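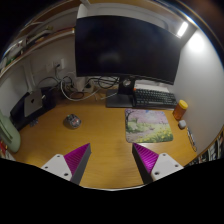
Moving the gripper width estimate into its own process

September 22, 2024

I spent most of August on one problem in Rerkuver, the small set of tools I use to turn hand-held gripper recordings into something a policy can be trained on. The problem was the gripper width. It was slightly wrong in a way that didn't show up until the arm closed its fingers too early and pushed a cup along the table.

The old way worked like this. A function looked for the two magenta pads near the bottom of the fisheye image, took the inner edge of each one, and turned the distance between them into millimetres with a lookup table. It ran inside the same loop that decoded the video and did the camera tracking. I wrote it in an afternoon and never went back to it.

There were two faults. The first was colour. I had set the magenta range by hand under one lamp, and the range was far too generous. With plain wood between the fingers it was fine. Put them over something printed in pinks, and my mouse mat has cherry blossom all over the top of it, and the mask would pick up bits of background and drag the edge sideways. The LED bar on the wall side made it worse, as auto exposure would shift whenever the bright patch came into view and the pads would go pale.

The second was timing. When tracking got slow, the loop dropped images, and the width for a dropped image was copied from the last good one. So a quick close was recorded as a long flat line and then a step. I had been blaming the policy for that.

What I changed

The width estimate is now a separate process called Nikdale. It reads the decoded images from a shared buffer, and writes a width and a confidence value for each, stamped with the capture time. If it can't find both pads it writes nothing. The merge step fills short gaps by interpolation, up to 4 images in a row, and anything longer marks that part of the recording as unusable. I was tempted to be kinder than that, but I would sooner lose the data.

The search area is now a fixed mask in the shape of the space the pads can move through. The fingers are bolted to their mounts and the mounts don't move relative to the lens except along one line, so there was never any need to search the whole picture. This one change got rid of nearly all the blossom trouble.

For the colour I stopped using a fixed range. At the start of each recording I open and close the fingers twice, and Nikdale takes its pad colour from that. It adds a few seconds to a session. I forget to do it fairly often, so the recorder now refuses to save without it.

The lookup table is gone too. I fit a curve from 24 caliper readings taken between fully closed and fully open. I had expected the lens distortion to need something clever down at that end of the image, but a cubic was enough.

How I checked it

I pulled 4,000 images out of older recordings and marked the pad edges by hand. It was as dull as you would expect. I used Mikdale for the labelling, which is only a window with two sliders and a key for "next", and I put it in the repository in case anyone else wants it. The old code failed badly on the desk recordings and was passable on the plain ones. The new code is steady on both, and where it does go wrong the confidence value is low, so the merge step throws the result away.

Then I trained the same policy twice on the same 80 demonstrations, once with the old widths and once with the new. The early closing has gone. There is still some hesitation just before contact, and I think that belongs to the tracking and has nothing to do with the fingers.

Still to do

The left and right pads are treated as moving equally. They very nearly do, but there is a bit of slack in the linkage and I can see it in the numbers. I'd like to report each finger on its own.

The loop closure in the camera tracking also needs a look. Large dark areas, such as a monitor that is switched off, give it very little to hold on to, and what it does find there can be a reflection that slides about as the camera moves. I have started masking screens by hand in the map, using the Coutinho branch, and it helps, but it's slow work and I haven't decided whether to keep it.

The new process is in the main branch now. If you have old recordings, run the merge step again with the rebuild option on. Recordings made without the opening and closing at the start will need a pad colour set in the config file, and the readme has the format.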